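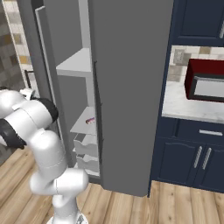
Arm plans through the open fridge door when reaching for the lower shelf

Posted in Motion Planning, Oct 16, 2024

kastent_user26

I'm working on a pick task in a simulated kitchen. The arm is white with black bands at the joints, fixed base, and the target is the small red, white and dark blue item on the lower shelf of the fridge, over the two drawers. The left door is open and the right one stays closed.

I use Kastent for planning and Relholm for the scene. With both doors closed, collision checking works. I can send the arm at the closed door and the planner refuses, as it should. Once the left door is open, the planner returns paths that put the elbow straight through it. Out of 108 runs with random start poses, 26 went through the door panel. The simulator then stops the arm on contact and the controller times out.

What I have tried:

Raising the padding on the fridge to 6 cm. Then it finds no path at all.
Switching to a different sampling planner. Same result, slower.
Reloading the scene before each run. No change.

The shelves and the drawers seem to be handled fine. Only the open door is ignored. Is this a bug in Kastent or am I missing a setting?

hinge_axis

Your planner most likely still has the door closed. Kastent reads the collision scene once when you load it and keeps every articulated part at its default joint value. Relholm moves the door in physics and draws it open, so it looks right on screen, but nothing sends the new hinge angle to the planner unless you turn that on.

Check it first. Turn on the collision overlay in the viewer and hide the visual meshes. If you see a flat closed door across the compartment, that's it. You may ask how the planner gets to the shelf at all in that case. Look in your config for an allowed contact entry between the arm and the left door. The kitchen template ships with one so that people can run the door opening task, and it turns off checking for that door completely, wherever it is.

So there are two things to fix:

1. In the scene bridge config, set publish_joint_state to true for the fridge and list both door hinges by name.
2. Remove the allowed contact pair for the left door once the door is open. If you open it in the same script, add the pair before that step and take it out after.

Reloading the scene won't help because it goes back to the defaults each time.

Put the padding back to where it was. At 6 cm the gap between the two shelves gets too small for the wrist, and I would guess that is why you got no path.

plan_b_planner

I just deleted the left door from the model and it worked great. Nobody needs the door if you only want the pick.

hinge_axis

That will give you a pick that only works with no door. If the paths are ever going to run on a real fridge, leave it in.

torque_limit_6

The answer about the joint state is correct, but there is one more thing to look at. If you imported the fridge as a mesh, check how the collision shape was built. The older Hulme importer wraps a convex hull around each link. On a plain door panel that does no harm. On the fridge body it fills in the compartment, and people then turn off checks on the body to get the arm inside. The shelves may look fine only because you haven't hit one yet.

Run the body through a convex decomposition and keep the shelves as separate boxes. Mine came out at 1,203 pieces on the default settings, which made planning very slow. Boxes by hand took me an afternoon and planning time went back to normal. The Plinholm tools can do the box fitting for you if the model isn't too detailed.

Also set a start state check. Some of your random start poses may already have the elbow in the space where the open door is, and those should be thrown out before you count failures.

kastent_user26

It was the allowed contact pair. The overlay showed the left door closed, same as you said. I set both hinges to publish and took the pair out, and the overlay now matches the viewer. I'm still rejecting a few start poses that touch the door. I'll do the boxes for the shelves next week.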